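**Old office computers find new homes through Metaden repair mornings**

Anyone who has walked past the old chapel hall in Ustitz on a Monday lately will have noticed the queue, which by half past nine tends to stretch well beyond the bicycle racks and has been known to reach the bakery (the bakery is delighted, as you might imagine). The people in it are bringing back computers, or collecting them, or in a good many cases simply coming in for a chat and a warm drink while somebody looks at a machine that has been sulking under the stairs since the children left home.

The scheme is called Metaden, and it began last winter with a single trestle table and a donation of desktop computers from Bekus, the packaging firm on the ring road, which was clearing out two floors of offices. Since then 267 machines have been tidied up, tested and handed on to households, a village school and the reading room at Tran, where the previous computer had been switched on with a pencil for longer than anyone cares to remember.

Leif Söderlund, who started the mornings after retiring from the telephone exchange, had expected to be finished by Easter. "I thought we would do thirty of them and then I would get on with my greenhouse," he said, laughing. "The greenhouse still has no door." 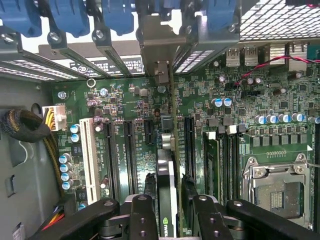
Most of what goes wrong with a ten-year-old desktop is dull and cheap to put right, according to Mr Söderlund, and the commonest troubles are dust, a tired disk or a memory module that has worked its way out of its slot. A newcomer is given a brush and a screwdriver on the first morning and is usually trusted with a whole machine by the third. Every computer has its old disk wiped before it goes out, and each one leaves with a printed sheet in large type explaining how to get online, how to make the letters bigger and whom to ring when it all goes quiet.

That last part is the work of Makis Papadakis, a former geography teacher who now runs the beginners' table at the back of the hall. His pupils have ranged from a boy of nine to a lady who wanted to see photographs of her great-grandson before her ninetieth birthday, and managed it with a fortnight to spare! "People apologise when they sit down," he said. "They say they are too old or too slow. I tell them I once took a whole class up the wrong hill, and then we get started."

There is no charge for a computer, though there is a tin by the door, and the tin has done rather well. It has raised 700 euros so far, enough to pay for replacement disks and to mend the hall's heating, for which everybody who sat through February in a coat is very grateful indeed.

The group would now like to hear from anyone with spare keyboards, which are running short, and from anyone who could lend a van in May, when Bekus hopes to clear its remaining storeroom. Doors open at nine, the kettle goes on a little before, and Mr Papadakis asks that people bring their passwords with them, preferably written down.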